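Coffee corner on a wood table, glare and rings?

maplemug108: Moved my capsule machine onto the pale wood table and I love it there, but oh my, the shine when the lights are on!

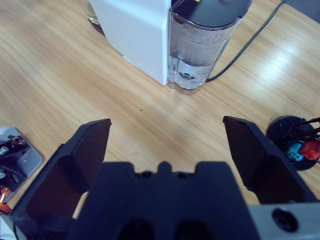

I've been wiping it down with Clener every night, maybe too much?

bergeron_t: Too much, friend. Plain water and a soft cloth.

Hélène Chan: I disagree, mine's had Clener since May and still looks lovely :)
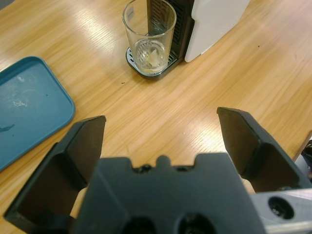

Bare wood, light grain, lots of glare

maplemug108: Thank you both! I keep a teal tray there too, for spoons and such. 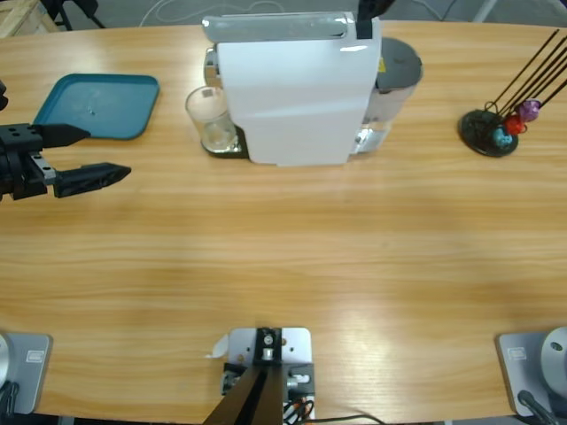
Reply 5
bergeron_t: Put the tray under the glass, then!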